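Tidying robots face the sofa test

A humanoid robot that can put a living room straight is still some way off, but the people at Gevance think a cushion is a fair place to start.

The firm, based in Grivdale, has set its machine a short list of household jobs. The first is to pick a cushion up off the floor and put it back on the sofa.

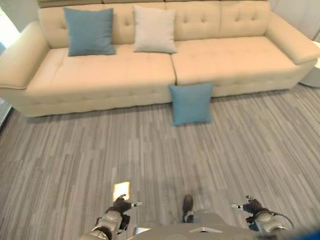

Two cushions on the sofa and one on the floor at Gevance's test room in Grivdale.

Gevance says the job is harder than it sounds. A cushion has no handle and no fixed shape, and it gives way when it is gripped. The robot has to bend, take hold with both hands and stand up again without tipping forward. 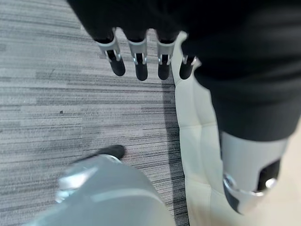 The firm plans 400 attempts at the cushion job by the end of April, with the starting position changed each time. A run counts only if the cushion ends up on the seat and stays there — leaning against the back is preferred but not required.

Folding towels and loading a dishwasher come later on the list, which has 11 jobs in all. Gevance has not given a date for a product or a price. 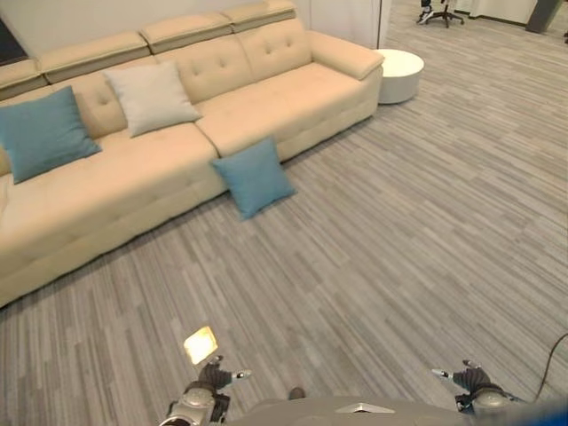 Shops and warehouses may see such machines sooner. Gredance, which sells shelf-stacking equipment, said it expects to try a two-armed robot in 7 stores, working at night when the aisles are clear. Boxes are easier to handle than soft goods, it said, and the shelves are always in the same place. Homes are less orderly, and few owners would accept a helper that needs 10 minutes for one cushion.

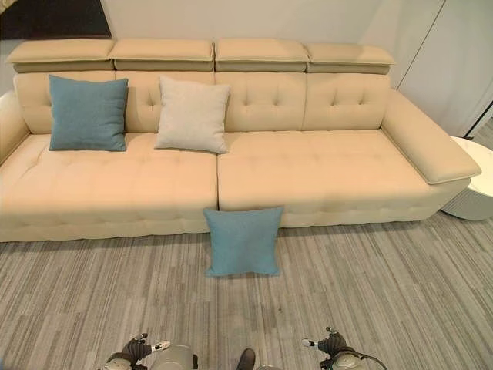 Anghel, a reader in Grivdale, wrote to say that speed would not matter much if the work was done while people were out. "I'd let it take all afternoon," the message said, "as long as it did the stairs as well."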